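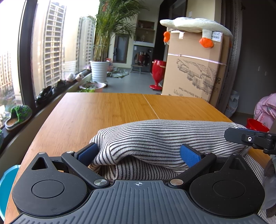 Repair belongs in the public library

The case for lending tools, sewing machines and mending benches through municipal libraries is usually put in environmental terms. Those arguments are sound, but they have led councils to treat repair as a branch of waste management, funded from the waste budget and judged by the tonne. It is the view of this paper that repair is better understood as a form of literacy, and that responsibility for it should sit with library services.

Consider how clothing is now discarded. A striped cotton top with an opened side seam can be returned to wear in twenty minutes by a person who knows how to do it. The person who does not know must choose between a commercial alteration, often priced above the garment itself, and the bin. The cloth is the same in both households, and so is the damage. What differs is knowledge that was once passed on at home or in the schoolroom and now frequently is not.

Libraries have long experience of this kind of gap. They have taught adults to read, to complete tax returns and to use a computer, generally without fees and without requiring anyone to explain why they had not learned earlier. The last point deserves more weight than it receives. In her submission to the Robichaud review, Brittany Bergeron observed that attendance at paid mending classes falls away sharply among those with the most to gain from them, and that embarrassment was mentioned as often as cost.

The Fernano branch offers a useful precedent. It opened a weekly mending bench on Monday evenings in a former periodicals room, and recorded 1,279 visits in its first year against a catchment of 3,595 households. The bench was kept open within existing hours, with 54 items of equipment catalogued and lent on the ordinary borrower's card. Staff reported that darning needles and seam rippers were the items most often requested, well ahead of the sewing machines on which the greater part of the grant had been spent.

Two objections are commonly raised. The first is that libraries are already asked to do too much. This is true, and no programme of the kind proposed should proceed without a dedicated allocation. An annual sum of $2,000 per branch would cover consumables and servicing, though it would not cover wages, and councils should not pretend otherwise.

The second objection, advanced by Gunārs Lūse among others, is that public benches will take trade from alteration shops. The concern is a fair one. Experience at Zaren suggests that most work brought to a bench would never have reached a paid tailor – a loose hem, a missing button, a worn elbow – and branches can reasonably decline formal wear and leather. A register of local tradespeople, kept at the desk, would be a modest courtesy and should be a condition of funding.

Councils preparing their next library plans are urged to include a repair collection as a costed item, and to report on it by borrowings and attendance in the same manner as any other part of the catalogue.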